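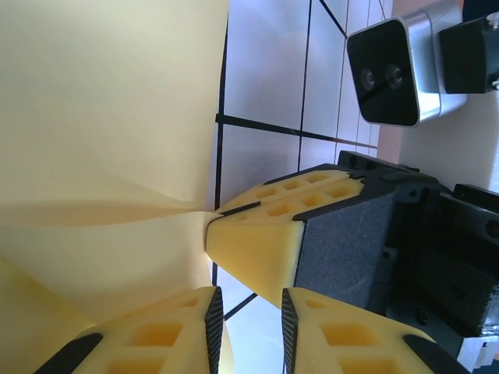
Left wrist cam, other gripper on the fold, ours still open.

21 August 2024

Back on the yellow sheet with the Nazari planner. Leena Jääskeläinen swapped the fold detector for the one trained on 2,008 wrist frames, and I moved the grasp check into its own node so it stops blocking the controller (should have done that in April!).

The detector still likes to call the shadow under the fold an edge. Janelle Dizon reckons we should weight the rim of the flap more, so I've put that in as a parameter, default 25, and left the old behaviour at 2 for comparison.

Bigger nuisance – the two arms disagree on timestamps. Left wrist images reach the planner 70 ms behind the joint states, and the second approach gets planned on a stale fold. Next job is to sync on capture time, then rerun the same bag before touching any gains.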